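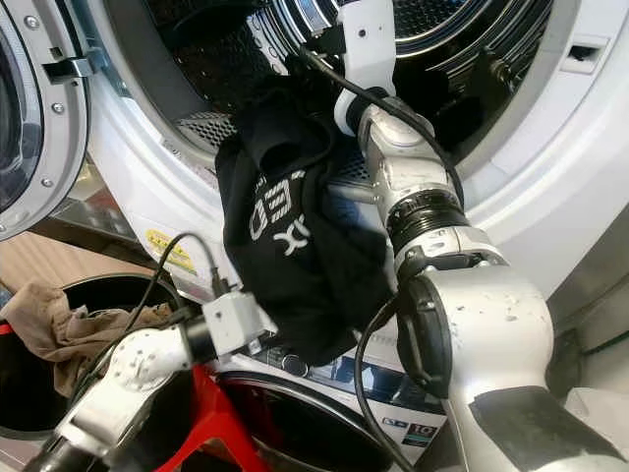
Most of you have met the word "centrifugal" somewhere, and most of you (me included, at your age) came away with a slightly wrong idea of it. So this session is about going round in circles, and what it costs to keep something doing it. I like to start with a front-loading washing machine with its door wide open, as you get a proper look at the steel drum and all the little perforations in its walls. Think of one wet sock in there during the spin. The sock would love to carry on in a straight line, and the drum wall keeps shoving it back towards the middle. Now think of a drop of water in the sock that happens to be sitting over a hole. There's no wall there to shove it! Off it goes, along the tangent, and that's your spin cycle.

Courses > Clenley Evening Science > Everyday Mechanics > Handout 2

Timetable | Handouts | Reading | Problem sheets | Contact

March 8, 2021
By Aisyah Mandagi

Which way is the push?

Inwards. I'll say it until you're sick of me. When a thing moves in a circle at a steady speed, its direction is changing all the time, so it is accelerating, and the acceleration points at the centre. We call the force that does this centripetal, but please don't treat it as a new sort of force. It's a job title. On a bend in the road, friction does the job. For the Moon, gravity does it. For a conker on a string it's the tension, and if you let go you can watch the conker leave along the tangent (do this outdoors).

The sum itself is short:

a = w x w x r

where w is how fast it turns, in radians per second, and r is the distance from the middle in metres. To get w from revs per minute, multiply by 2 pi and divide by 60. Look at where the squared bit is. Double the radius and you double the acceleration, but double the speed of turning and you get four times as much.

One to try together

Take a small bench centrifuge turning at 3000 revs per minute, with the sample 0.1 m from the middle. I make w 314 radians per second, so a comes out just under 9,900 metres per second squared. Divide by 9.8 and that's a bit over 1,000 g. Now slow it to 500 revs per minute. The speed has dropped by a factor of six, so the acceleration drops by thirty-six, and you're left with 28 g. Do it the long way once to convince yourself, then never again.

What about the outward feeling?

Izzati Sinaga asked me about this last time and I gave her a rushed answer, sorry. When you sit in a car going round a left-hand bend, you feel thrown to the right. Someone standing on the pavement sees you trying to go straight on while the car turns underneath you. If you insist on doing your sums from inside the car, you have to add an outward force to make them work, and that's the centrifugal one. Both ways give the same answers - just don't mix them in one diagram, which is where nearly all the lost marks on sheet 2 went.

Before next time

Read up to page 22 in Melnyk, skipping the boxed section on banked tracks. Then work out how fast a drum 0.5 m across has to turn for clothes to stay pinned at the very top. Mind that it's across, so halve it! Bring your working, even if it's a mess.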